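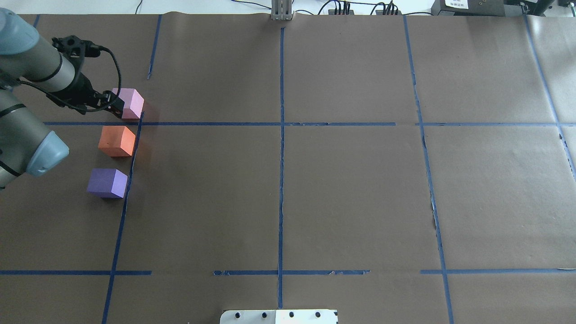 Posted by kelcombe_quilter - December 13, 2022 - 188 views - 3 pages

Home | Forums | Games and Tables | Paper and Tape | New Posts | Log in

Kraft paper and painter's tape as a game table cover, who else does it?

Hello all! I have been reading this board for ages and finally have something to ask. I'm trying to settle on a table covering for our family game afternoons at the Kelcombe hall, and I keep coming back to plain brown kraft paper with a grid of dark blue painter's tape on top, like the one at the head of this post. I love how the tape shows up on the brown, and the foam cubes are so easy to spot on it - pink, orange and purple all stand out nicely. The cells come out a little uneven when you lay them by hand, and I can't decide if that bothers me. Do you measure yours, or do you just go for it? I'd also love to know how you keep the paper from creeping once a lot of elbows get involved.

Reply from tapeandtwine
Welcome! I'm firmly on the side of just going for it. I did a grid for my sister's kids last February with nothing but my eye and a cup of coffee, and they played a sliding cubes game on it until supper without one word about crooked lines. For the creeping, fold the paper down over the table edge and tape it underneath, all the way along. Little dabs at the corners never held for me.

Reply from Estrella_Mom
I have to disagree with tape on this one, sorry! If your game has any rule about a cube being in a cell, crooked lines will start arguments. Look at your pink one, sitting right up against a vertical line. In my house that would be a ten-minute debate with tears. I mark the edges with a yardstick first, a tiny pencil tick every so often, and then run the tape from tick to tick. It takes one extra song on the radio, if that.

Reply from tapeandtwine
Ha, your house sounds more competitive than mine. We have a rule that if it touches the tape you push it whichever way you like, and then everybody gets on with things.

Reply from old_dradico
Long-time kraft paper person here (post 1054, they tell me). I like the slanted line near the bottom of yours, and I would keep it. We used to play one at the Dradico club where the cells were different sizes on purpose and the small ones were worth more. What I would change is the tape. Painter's tape is lovely on a table, but on kraft paper it can take the top layer off when you lift it, so press lightly until you're sure of your lines. And buy the heavy paper. The thin stuff wrinkles if you so much as look at it.

Reply from kelcombe_quilter
Oh, these are wonderful, thank you! I think I'll do ticks along the edges for the older group and leave the little ones with a wobbly grid, and I'm stealing the small cells idea. Has anyone tried rolling the paper up with the tape still on it, to use again?

Reply from Estrella_Mom
Yes, tape side out, around a wrapping paper tube. Mine lasted three afternoons before the ends began to curl.

Comments (3)

wevomard_fan: We use the same foam cubes for our Wevomard nights. So quiet when they drop!

patchpocket: Felt is nicer than paper and I will say so until I'm banned.

old_dradico: Felt is nicer until someone spills the juice, patchpocket.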